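Cup rack with prongs: do cups go on it with the opening down?

Grestance Help, Kitchen and Tableware
Posted 2026-01-27

Selten256
Good day to all. I bought a small rack for cups, with upright prongs, from the Rullonholm shop. There was no instruction in the package. I have put my cups on it for 15 days now, and in the morning there is still water inside two of them. I think that I hang them too straight, but I am not sure. Also, the water drops on my table, and I do not like to wipe it every time. What do you put under the rack?

Onsri_20
Opening down, always. Under it a towel.

kettle811
I agree with the answer before me, but I want to add something. The cup should hang a little tilted on the prong - then the water runs to one side of the rim and falls. If the bottom of your cup has a deep ring, the water also stays in this ring, so please dry it by hand first. For the table I use thick brown paper and change it when it becomes soft. A towel works too, but it must be washed often, or it starts to smell. Please do not put two cups on one prong. I did so with small cups in August and one handle broke. 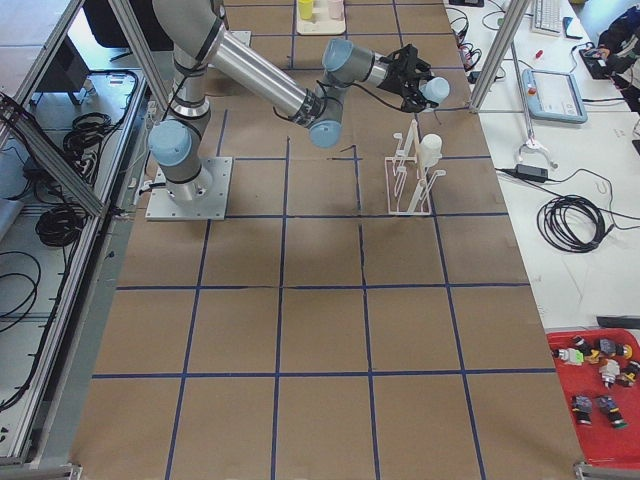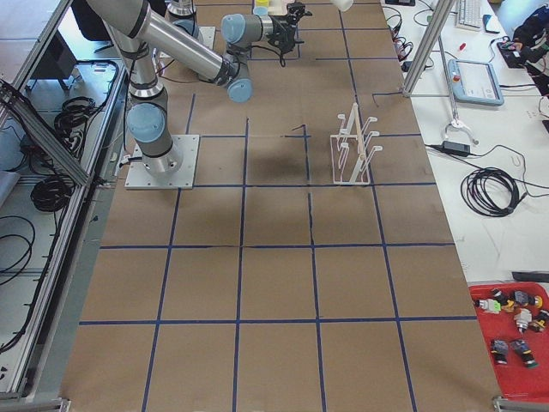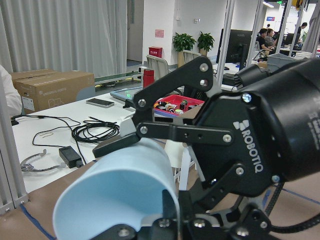 Selten256
Thank you both. Can I also hang paper cups on the rack if I want to use them a second time?

kettle811
I would not do it. The rim of a paper cup becomes weak after washing, and it bends on the prong. Use it for dry things, for example pencils.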